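Skotia Lodging Tests "Sleep Better" Claims, Finds Most of Them Thin

Skotia, 19 October 2025. Hotel guests are promised better sleep by almost every brand that sells a pillow. Skotia Lodging, which runs 36 small hotels, has published the results of its own July trial and is not convinced.

The company asked 200 guests to spend two nights in its rooms. On one night the room had the Floltine scent diffuser and a "sleep-grade" pillow mist. On the other it had neither. Guests were not told which extras were supposed to help.

In the morning survey, 70 guests preferred the night with the extras. The rest preferred the plain night or could not tell the two apart. Skotia says it will not renew its order for either product.

The report also questions the "deep rest" labels now common on mattresses and bedding. Skotia asked suppliers for the studies behind those labels and received mostly brochures.
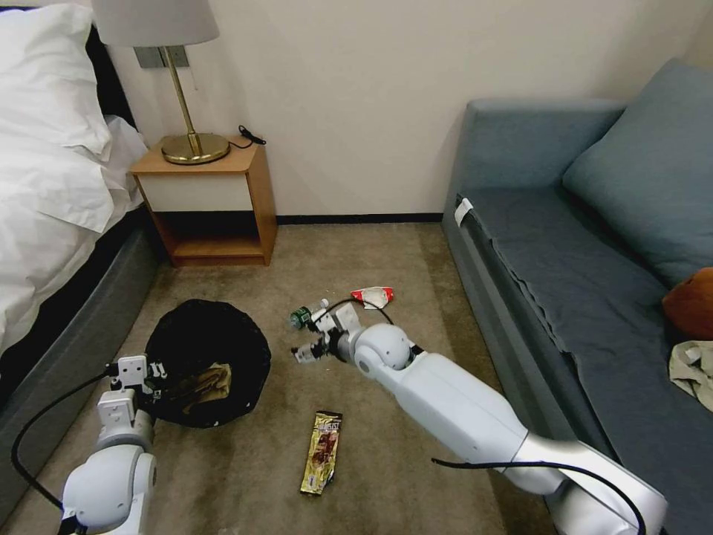
Guest room with white bedding and a bedside lamp.

Skotia concedes that a two-night survey proves little by itself and that guests may misjudge their own sleep. A longer trial is planned at its Malý property. Until then, the words "sleep better" will be removed from the company's website and room cards.

The full report is available from the Skotia press office on request.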